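5/24/23, tea box notes

Finally got around to the nine-compartment box today. I've been whingeing about it since January, so fair enough that it landed on me! Eugeniusz Kaczorowski wanted the packets sorted by flavour, the way Findport packs theirs, but we've got so many plain white wrappers that I gave up on that idea pretty quickly (sorry, Eugeniusz). I put the ones with red printing in the top right so there's at least one colour I can find without my glasses. The rest went wherever they fit.

The clear panel in the lid is my favourite bit. You can check what's in there with the box shut, and it keeps the dust off.

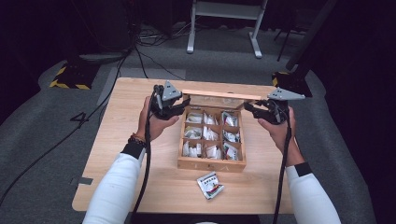 Still to do

Find a spot for the loose packet, the one with the red lettering. I'd like it in the middle row with the green one.

Wipe the lid panel, both sides. 

Ask Eugeniusz if the 30 spares in the Kombo carton are ours or if they go back to Waris. If they're ours I'll top up the bottom row on my next shift.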